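Reading group notes: Raretness

The October title is Raretness, the second of the Ackroyd novels by Zlatko Pavlović, in the English translation published by Praltier. Members who borrowed the first printing should check the copyright page before they start. That printing runs the two letters in chapter 7 together without a break, and the second letter loses its heading. The corrected printing restores the heading and adds a line space. Page references in the discussion sheet follow the corrected text throughout. In the first printing they fall 2 pages earlier from chapter 8 onwards.

The novel can be read without its predecessor. It is set in Bornis, a river port with a closed customs house, and covers the period between the sale of the building and the clearing of its archive. Ackroyd is employed to value the papers. He is the narrator of the odd-numbered chapters. The even-numbered chapters are extracts from the archive itself: inventories, depositions, a pilot's log and one long petition. No extract is dated, and the order in which they are printed is Ackroyd's order, as he admits in the closing pages. Readers who want to reconstruct the original sequence can do so from the tariff rates quoted in the inventories, which only ever rise.

The translator's note gives the length of the petition as 2270 words in the original and explains that the English version keeps it to a single sentence. Natalie Hulme has prepared a short handout on this passage, comparing the punctuation in the hardback and the paperback. The paperback replaces most of the semicolons with commas. Her view is that this alters who is speaking in the last third of the petition, and she would like to spend part of the session on it.

Stuart Bloxham's query from the last meeting concerned the deposition of the lock-keeper, which appears to contradict the pilot's log on the height of the river. Both readings are given in local feet. The glossary at the back converts the log but leaves the deposition as it stands. Once both are converted the difference is small, and whether it is large enough to clear the pilot is left open. Karthikeyan Kotian has pointed out that Ackroyd quotes the lower figure in chapter 9 without naming his source.

Points for discussion:

Ackroyd says he has removed nothing from the archive. Which chapters bear on this claim?

The customs officer is named in the inventories but never in the narration. What is the effect when the two accounts meet?

How far does the valuation in the final chapter depend on the petition being genuine?

Is the novel better described as a mystery or as a study of record-keeping?

The set holds 50 copies, split between the hardback and the paperback. Requests go to Hayley Whitlock, who will need to know which edition is wanted and whether large print is required. Large-print copies follow the first printing and have the chapter 7 fault. Loans are for up to 7 weeks and cannot be renewed while the title is in use by a group. 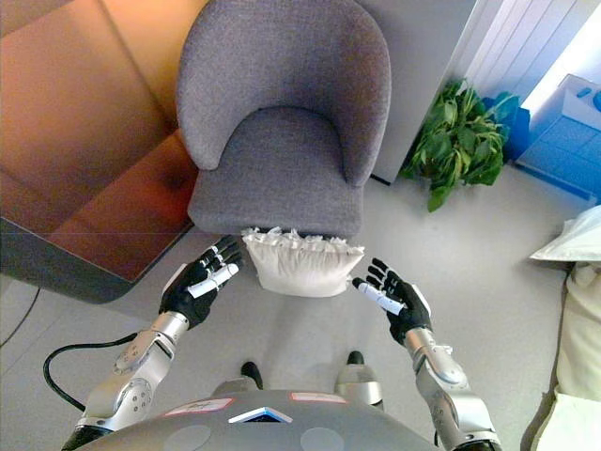 Returned copies should have the discussion sheet taken out and any pencil marks erased. The glossary insert stays with the book. The next title in the sequence has not yet been translated, so the group will move to a different author after this one, and suggestions can be handed in with the returned copies.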